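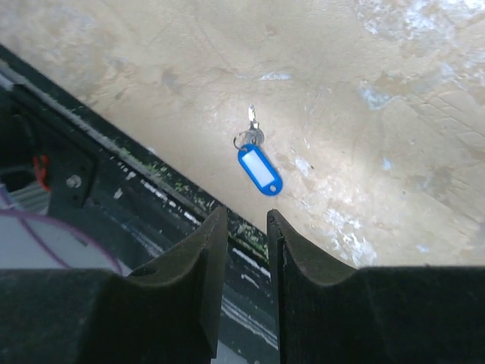
# Chapter 5: What Will It Really Cost?

I once helped plan the purchase of a robot arm for a key-cutting and locker hire firm called Kavolden. I say "helped", but I mostly sat in meetings and ate biscuits until somebody asked me what a gripper cost, and I gave them the price of the gripper. Wrong answer! Well, it was the right price, but they'd asked a much bigger question than either of us noticed, and this chapter is my attempt to answer it properly.

In Chapter 4 we wrote a task list. I hope you still have yours, because you'll be scribbling prices next to it. If your list says "pick up small items", go back and be fussier. Which items? A bare key lying flat on a table is a thin bit of metal with hardly anything to get hold of. Put it on a split ring with a plastic tag and you've given the fingers something thicker to close on, but you've also made an object that bends in the middle and never lands the same way twice. Those are two different jobs, and they can lead you to two different sets of fingers (and two different invoices).

## The price on the quote

Let's start with the bit everybody likes, the quote. Kavolden had one from a supplier called Hitbridge for a gripper, a mounting plate and a small camera to sit at the wrist. The total was £3042. We had £2328 left in the equipment budget, so before we'd even talked about delivery we were £714 short.

I remember wanting to cross off the camera straight away. It was the easiest line to remove and the arm would still move without it. But think about the task for a moment. If every part arrives in a tray, in the same spot and facing the same way, you may well manage without a camera. If your keys are dropped on a bench any old how, the arm needs some way of finding them, and you'll pay for that somewhere: in a camera, in a feeder, or in a person who straightens things up all day.

So my first rule, and please write this one down, is to price the job before you price the parts.

## The prices that aren't on the quote

Now the boring bit, which I've grown rather fond of. Get a sheet of paper and draw two columns. Head the first one "Once" and the second one "Every year".

Under "Once" we put:

- delivery and fitting
- cables, brackets and bolts
- a work surface that suits the parts
- training for whoever will run it
- the days lost while everything is being set up

Under "Every year" we put:

- fingertips and pads
- replacement cables
- the software licence
- a service visit
- somebody's time for cleaning and checking

Do look hard at the work surface. People spend weeks choosing an arm and then bolt it to whatever table is going spare. Tables get scratched, stained and patchy, and a camera has to look at all of that whenever it's hunting for something small and silver. A plain mat in a good contrasting colour costs very little, and I'd put one in the first draft of any budget I wrote today.

Fingertips are the other one. We allowed for a single spare pair and felt very grown-up about it. I'd now ask the supplier three things: how long a pair usually lasts on work like mine, whether I can buy the tips without the whole finger, and how long they take to arrive.

## Spreading it out

Kavolden wanted to know what the machine would cost per day, so we took the purchase price and shared it over 5 years. Using the Hitbridge quote, £3042 divided by 5 is £608.40 a year. Divide that by 365 and you get £1.67 a day, which sounds lovely and cheap.

It's also a bit of a fib. The workshop didn't open 365 days a year, and we hadn't added a penny from either column. When you do your own sum, use the days you really work, and put both columns in first.

## Before you read on

Take the busiest task on your list and fill in both columns for it. Leave a gap where you don't know a figure and mark it with a question mark, as we'll be taking those gaps to the supplier in the next section, starting with the delivery charge.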